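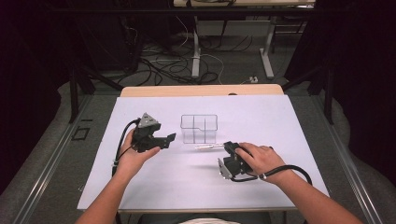 *Figure 2.1. Two hand-held grippers, a divided container, and a small clear cylinder on the board.*

## Chapter 2: The Drawer Problem

People have been promised a robot butler for a long time. What they have so far is a disk that vacuums the hallway and gets stuck under the radiator. The distance between those two machines is the subject of this chapter, and most of it can be measured on a tabletop.

Take the job of putting small things into a box with compartments. A child does it while asking for a snack. For a machine, the trouble starts early. A clear container on a pale surface is mostly a rumor of thin gray lines, and a clear tube lying near it is worse. The gripper has to find the tube, close on it without sending it rolling, lift it over a divider, and let go at the right moment. Then it has to do the same with a button, which has a completely different opinion about being picked up.

Notice whose arms are in Figure 2.1. The grippers are held by a person, and this arrangement will come up often in the pages ahead. Letting people do a chore with a machine's fingers is one way to learn what the fingers can manage. It is also humbling. Anyone who has tried to sort a sewing kit with two stiff metal digits will speak more kindly of robots afterward, at least until lunch.

Shop floors have had an easier time of it. At the Murnstead packing plant, an arm has been setting identical jars into identical trays for years, and it is very good at this. In May the plant changed its supplier and the new lids were slightly taller. Fuad Tamiru, the line supervisor, spent 16 hours getting the arm to accept them. The two people at the next bench adjusted in the time it took to say "these are taller."

Homes are all taller lids. Letay Lencho, who ran the Virine kitchen trials, asked 25 households to sort one drawer each and got back 270 different kinds of object, including a doorknob and part of a flute. No two families agreed on where the batteries go — and several families did not agree with themselves.

So can machines do the chores yet? Some of them, in some rooms, if the room is patient. Section 2.1 begins with grasping, and with the question of why a fork is harder than a brick.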